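Bench Notes: Pegboards Used Flat
Updated 10/4/21

A plastic pegboard is normally sold for the wall, but a small one is just as useful lying on the table as a work plate. Knobs, nuts and short pegs stand upright in or on the holes and stop rolling away during assembly. The notes below cover choosing, marking, placing and cleaning.

Choosing a plate
Check the hole pitch first. It should be the same in both directions, so that the plate can be turned a quarter without moving the pegs. The Serura plates we stock have a raised rim on the underside and sit flat on most tables. The older Hivetti ones have none and slide on varnish. Two strips of thin rubber along the long edges cure this.

Hold the plate up to a window and look along the rows. Molding flash in the holes shows as a pale ring. Clear it with a hand reamer, never a drill, which grabs and cracks the web between holes.

Pegs and knobs
Pegs should go in with finger pressure and come out the same way. If they are tight, rub the shank with 600 grit paper, two turns at most, and try again. Loose pegs can be built up with a single wrap of plumber's tape.

Threaded knobs are best parked near a corner of the plate, where a sleeve is less likely to catch them. Store spares by thread, not by color. The Plollodura color code was changed one December and the old and new sets do not match.

Marking out the table
Mark the working area with low-tack tape in a color close to the surface. Gray is adequate on light wood and does not distract. Lay the long sides first, then square the corners with a carpenter's square. Replace the tape when the ends lift – old adhesive takes almost as long to remove as a new outline takes to lay.

Placing things
1. Put the plate toward the front of the marked area. A slight angle often suits the wrist better than square-on.
2. Stand taller items, such as a tissue box, toward the back so that nothing has to be reached over.
3. Keep the power outlet box near the far edge and bring cables in from behind.

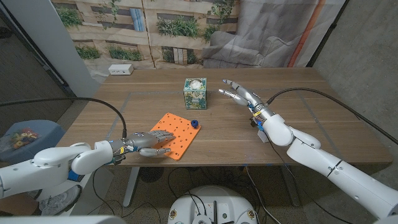 Cleaning
Wash plastic plates in lukewarm water with dish soap and a bottle brush. Rinse from the back. Solvent wipes, including the Sopacua ones, leave a haze on orange and red plastics. Dry on edge for 4 hours before putting pegs back in, and keep the plate off radiators – a warped one will rock and cannot be flattened reliably.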